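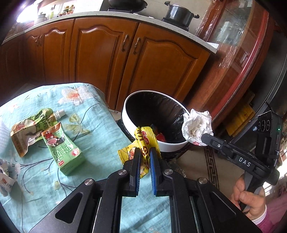

Home | Datasets | Docs | Changelog | Contact

# Kudier: voting records from a television singing contest

Hello, and thank you for stopping by. Kudier is a small collection of weekly results from Jugah, the singing competition that kept my family glued to the sofa for 2 whole series. I started it as a spreadsheet to settle an argument with my sister about who had really been robbed in the semi-final (she still says it was the lad with the accordion, bless her), and it grew from there into something I thought other people might enjoy poking at.

## What's in it

There are 3,560 rows, one for each performance, covering the auditions that made it to air, the group rounds and all the live shows. Each row gives the singer's stage name, the song, the running order, what the judges said in short form, and whether the singer went through. For the live shows you also get the share of the public vote, wherever the broadcaster read it out or put it up afterwards.

A second file, `songs.csv`, lists 1,177 songs with the original performer and year of release. The two files join on `song_id`. Medleys are a bit of a nuisance, I'm afraid: I gave each song in a medley its own line in the song list, but the performance itself stays as a single row, with the ids separated by a semicolon.

## How it was put together

I typed most of it by hand with the repeats on, usually with a cup of tea going cold next to me. The tidying up was done with Dralum, a little set of scripts I keep for this sort of thing, and you can run it again with:

 dralum build --source raw --out kudier

The Soto folder holds my notes on spellings. Stage names changed more often than you'd think, and one duo dropped an ampersand halfway through the live shows, so please look in there before you report a duplicate!

## Things to watch out for

- Vote shares are rounded to one decimal place, so they won't always add up to a hundred.
- The wildcard show has no vote shares at all. They were never published, and I'd sooner leave a gap than guess.
- Judges' comments are my own shortened versions and shouldn't be quoted as their words.
- Contestants under eighteen appear by first name only.
- The December special is left out for now. It was for charity and the rules were quite different.

## Using it

Please do use it for teaching, charts, pub quizzes or anything else friendly. A mention is lovely if you can manage one. If you spot a mistake, send me the row number and the episode, and I'll get to it when I can, though I am slow in the summer.

Last updated 3/5/19

Marius Oprea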